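Dried Flower Table: read me first

Hello, and welcome to the Plarel folder of arrangement pictures. It holds the dried flower work, where stems go into small pots and frosted vases on a plain table by a pale wall. I've tried to write down what I would want to know if I were opening it fresh, so please bear with me if I ramble a bit!
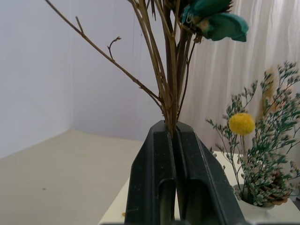

Photo: Dela Peña / Kanalar

The teal-green flower with the broad papery petals is filed under "teal, large" everywhere, as is any other bloom of that colour. Round yellow heads are "yellow ball", and the airy pale sprays are simply "filler", even though I'm rather fond of them and they probably deserve a nicer name. Anything brown and cone-like goes under "cone".

There are 11 folders, and folders 4 and 8 were re-sorted in March, so if you have an older copy the labels won't match (sorry about that). A vase keeps its label whether or not there is anything in it.

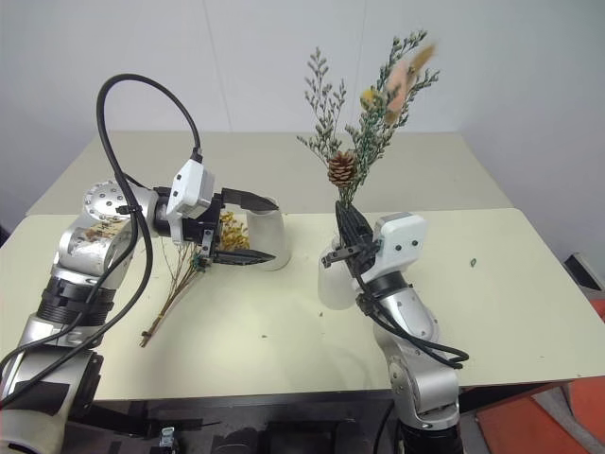 Bundles that are still tied get the label "tied", and once the tie comes off each stem is labelled on its own, which was a slow old job but I think worth it. Broken twigs stay with the bundle they came from.

Colour names follow the Nidden list, spelling and all. Corrections are very welcome, just put the folder number in your note.

Last updated May 22, 2026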